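Thursday, March 10, 2022

Second full week with the mail robot doing the tray work. I am writing this at the kitchen table with the log sheets next to me, so that I have one version in my own words before the Monday review rewrites it.

Intake used to be three steps for one person. Open, flatten, tray. Now I open and flatten, the robot works at the tray, and whatever it declines comes back to me. The tray is the same mesh one we have always had. The desk was moved away from the window in January and has stayed where it was put.

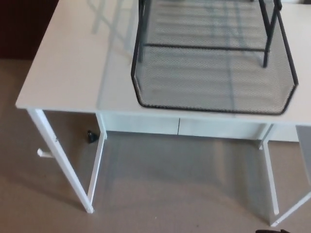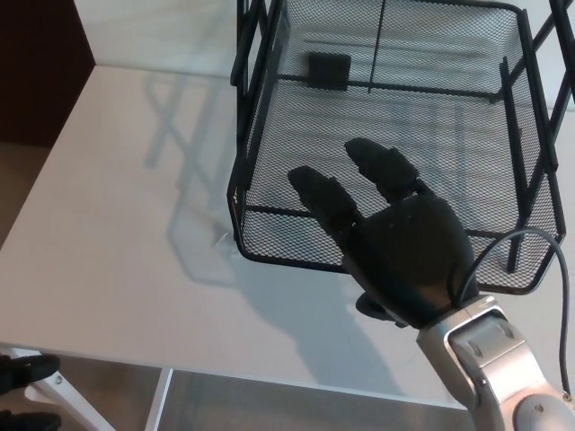 The volume today was 208 pieces, a low figure for a Thursday. Rejects: 12. Of those, seven were the windowed envelopes from D'Souza, which have a stiff insert and a flap that springs back open. Three were folded receipts. The last two I could not find a fault with. I ran both by hand and they went in flat the first time. I wrote "no cause found" in the column, as instructed, and the form would not accept it. It wants a code. I used 9, other.

Etelka Pap came down at ten with the change list from Plimeo. The software they run it on is called Plover, and the version went up overnight. Differences as listed: slower approach to the tray rim, longer pause before release, new stop condition if the wrist load goes over the limit. Differences as I observed them: the first two, yes. The third did not come up. The slower approach adds a little under two seconds per piece. Etelka says throughput at intake was never the limiting step, and she is right, the limiting step is the signature at the other end. But two seconds is long enough to stand there with the next sheet in your hand and have nothing to do with it.

That is the part I keep noticing. My old pace was my own. I would do a stack fast, then slow down and read a few return addresses, then fast again. Now the pace is set at the tray and I fill in on either side of it. By noon my right shoulder was fine, which it never was last year. My lower back was worse. I think I stand still more. I put this on the ergonomics form under "changes since last assessment" and also mentioned the floor mat, which has been on order since January.

Lunch with the Sulau people from the second floor. They get the scanning cell next quarter and wanted to know about hours. I told them what I know. Nobody on intake has lost hours. The Saturday half shift is gone, and it was the one with the premium, so the monthly total for me is lower by that amount. Two of the four on my team have been trained on exception handling, with a new job title and no change of grade. I am one of them. The grade question is with HR and has been since the training ended. One of the scanning operators asked if it was boring. I said the work is less repetitive and the waiting is more repetitive, and she wrote that down, which I had not expected.

Afternoon. One stop at 1:40, reported as a tray position fault. The tray had crept toward the front of the desk. It has no fixing and slides on that surface if it is bumped. I squared it up against the tape measure, cleared the fault, and restarted. Total downtime four minutes, three of them spent logging in. I have asked for corner stops. They do not need to be anything clever, four stick-on rubber blocks would do. Etelka wants to see whether it happens again before we add hardware, and the request is in as low priority.

I also asked who owns the restart. The procedure says "trained operator," and it says the trained operator must notify the cell lead, and the cell lead today was in a budget meeting until three. I restarted and left a note. Under the old arrangement, if a tray moved, I moved it back. I would like that to be written down as permitted, with a line for the time and initials, and no phone call.

The cumulative count passed 2,000 pieces just before the end of shift. I had expected an email about it and there was one, sent to all of building services, with a chart. The chart leaves out rejects. I replied to Etelka only and suggested a second line on it. She answered in five minutes and agreed, and said it would be in the next one.

Things to do tomorrow:
Ask Plimeo for the meaning of code 9 in their reports, and whether anyone reads it.
Put the D'Souza windowed envelopes in a separate pile from the start and do them by hand.
Find out if the approach speed can be set per site.
Chase the mat.

Got home at 6:15. Slept badly last night and should go up early. The shoulder is still fine.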